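Wostis Course on Robot Data Practice
Handout 3: Good practice for recorded hand demonstrations

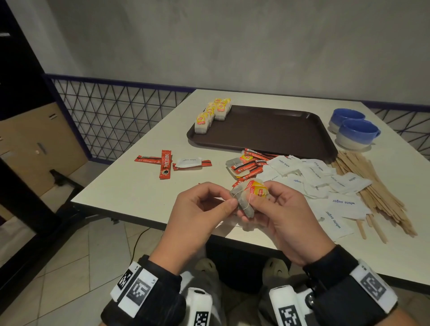

This handout sets out the rules used in the course for recording manual tasks that will later serve as training material for a robot arm. It covers preparation of the work surface, wrist markers, handling of small items, and the record kept with each take. Read it before the July lab block and bring it to the bench. The rules apply to all tabletop sorting and restocking tasks. The tea and coffee task is used throughout, as it combines items of very different stiffness: paper-wrapped tea bags with a string and tag, red stick sachets, white sugar packets and wooden stirring sticks. A tea bag held between both hands, with the string looping between the fingers, is a harder object to record well than either the tray or the bowls.

1. Terms

Take: one continuous recording of one task, from the start signal to the stop signal.
Demonstrator: the person whose hands perform the task.
Supervisor: the person who starts and stops the take and signs the log.
Marker module: a rigid part with printed square patterns, worn on a wrist strap and used to compute the position of the wrist.
Source area: the part of the surface where items lie before they are handled.
Target: the container or region where items must end up.

2. Preparing the surface

2.1 Use a table with a plain, light top. Patterned cloths and reflective sheets are not permitted.

2.2 Separate the source area from the target. In the tea and coffee task the tray stands on the far half of the table and loose items are placed closer to the demonstrator.

2.3 Items in the source area may be piled. Overlap is wanted, and the supervisor should not tidy a pile to make the task easier. The degree of overlap is entered in the log as low, medium or high.

2.4 Printed packets may lie at any angle, including upside down. Do not turn all labels the same way before a take. A model trained only on upright labels tends to fail on others.

2.5 Objects that belong to the task but are not handled at first, such as bowls, stay on the table. Moving them in or out during a take makes the take invalid.

2.6 Cables must not lie where the demonstrator places his or her feet. Check under the table as well as beside it.

3. Wrist markers

3.1 One module is worn on each wrist. Modules carry different patterns and must not be exchanged between wrists in the middle of a session.

3.2 The strap is tightened until the module does not rotate when the forearm is turned through its normal range. It must not press into the skin. If the demonstrator reports numbness, stop and refit.

3.3 Sleeves are kept clear of the patterns. A partly covered pattern can still be detected, but the computed angle may be wrong, and errors of this kind are difficult to find later.

3.4 Refitting a strap ends the calibration. Repeat the calibration in Dralix before the next take and enter the new file name in the log.

3.5 Modules with scratched or glossy patterns are withdrawn. Tape over a pattern is not an acceptable repair.

4. Handling rules for the demonstrator

4.1 Work at an even pace. Speed is of no value in itself. Hesitation is acceptable and is left in the recording.

4.2 Use the grasp that a two-finger or three-finger gripper could copy, unless the task sheet calls for free grasping. For flat packets this means a pinch at one edge, with the remaining fingers held away from the print.

4.3 For tea bags, control the pouch and the tag separately. Grip the pouch at its edge and hold the tag with the other hand until the string is free of neighboring items. Do not pull on the string to lift the bag.

4.4 Bring an item up in front of the body only when it must be inspected or untangled. Otherwise move it directly from source to target.

4.5 Place tea bags upright in rows with the tags facing the same direction. A row is complete when it stands without support from the hand.

4.6 Stirring sticks are moved singly or as a bundle, as stated on the task sheet. The two methods are not mixed within one take.

4.7 A dropped item is picked up and the task continues. If it falls to the floor, the supervisor ends the take.

5. Length and amount

A session holds at most 100 takes per demonstrator. The Beltton set used in this course has 400 takes in total, of which 102 are reserved for testing and are not to be opened during development. Work that has made use of the reserved takes, even for plotting, will be returned without a grade.

6. Log entries

Each take is logged with the following fields:

Take number
Demonstrator code (never a name)
Task sheet version
Calibration file
Overlap level
Grasp type (free or restricted)
Drops
Outcome (complete, incomplete, invalid)
Supervisor initials

Incomplete takes are kept. Invalid takes are kept in a separate folder for one semester and then deleted. Corrections to the log are made by adding a line; the original entry stays readable.

7. Consent and privacy

The demonstrator signs the consent form before the first take and may withdraw at any point before the set is frozen. Faces, screens and personal papers are kept out of view. Clothing and shoes may appear. Where a bystander's face has been recorded, the take is marked invalid.

8. Common faults found in review

Surface reset to nearly the same layout before every take.
Calibration file from an earlier fitting of the strap.
Both hands used where the task sheet asks for one.
Log filled in after the session from memory.
Stop signal given before the hand has left the target.

The last fault is the most frequent. Wait until both hands are at rest before stopping.

Exercise for the next meeting

Review the takes assigned to you in Rebelo. For each take, record any violation of sections 2 to 4, with the rule number and the time at which it occurs. Where you and your partner disagree, submit both readings. Send the completed sheet to Marisol Quispe. Questions on calibration go to Latrice Nguyen-Tran.

Revised November 6, 2023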